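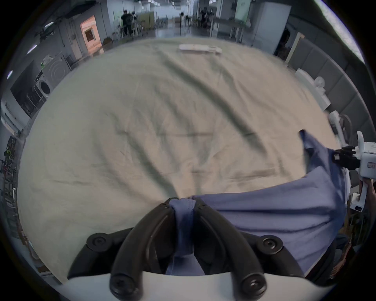
Posted by Angus Shearer on 04/12/2025 | Filed under: Robots, Money, Regret | 6 comments

The budget meeting was set for an hour and ran to three, mostly over grippers. I had gone in thinking the grippers were the cheap bit.

My first draft of next year's equipment plan had one line for them. It said "grippers, hand-held, pair" and a price, and I was rather proud of how short it was. Sanne Wouters read it, took the lid off her pen and wrote "and?" in the margin. I have been answering that "and?" since July.

The first thing is that folding cloth takes two hands, so everything comes in twos. Two grippers, two sets of fingers, and two of whatever wears out. Then you want a spare pair, as one gripper on its own can pinch a fold of blue cloth very nicely and then stand there holding it like a guest who's been handed a coat. So my pair became two pairs before I'd finished my tea.

Fingers I had put down as "included". They are included, once. I'd costed no replacements at all, and Sanne asked what I thought rubbing against fuzzy cloth all day was going to do to them. I said I thought it would polish them. We are now down for 24 spare fingers from Jistetari, who sell them singly at a price that suggests they are carved by monks. Clulden do something similar for less, but you have to buy 40 at a time and the screw holes are in a different place, so you'd be buying brackets too. I have a spreadsheet comparing the two. It has a tab called "brackets" and I would like those evenings back.

Then there's cloth. I had honest-to-goodness forgotten to budget for cloth. I think I assumed it would be lying about, what with the washing machine. It has to be bought like anything else, in enough colours and thicknesses that you aren't just getting good at one blue thing. Same with tablecloths. Ours is beige and wrinkled, and there was a short, bad-tempered discussion about whether an iron counts as research equipment. (Cost code pending.)

Cozma sent us a quote for a full two-armed robot to go with all this, and it's a lovely document, with a foldout. I got as far as the delivery charge. Votside will lease you one by the month, and I came round to leasing until I found the clause on page nine saying you pay for the crate both ways. We've put the arms off to the second half of the year and will spend the first half on hand-held work, where the main running cost is people and biscuits.

Small things I had at nothing and now have at something: stands, clamps for the stands, shelving, and a fan. The fan was £40 and got queried. The rest of the sundries came to £178 and went straight through, so I may start hiding fans in there.

If you're doing one of these plans yourself, my only real advice is to get someone like Sanne to read it before anyone with a signature does. Price the spares before the thing itself. Ask every supplier what the fingers cost, and watch how long they take to reply. Jistetari took a day. I'm still waiting on Cozma, who did however send me another foldout.

Version six of the plan goes in next week. The gripper line now runs to a page and a half, and she's still got the pen.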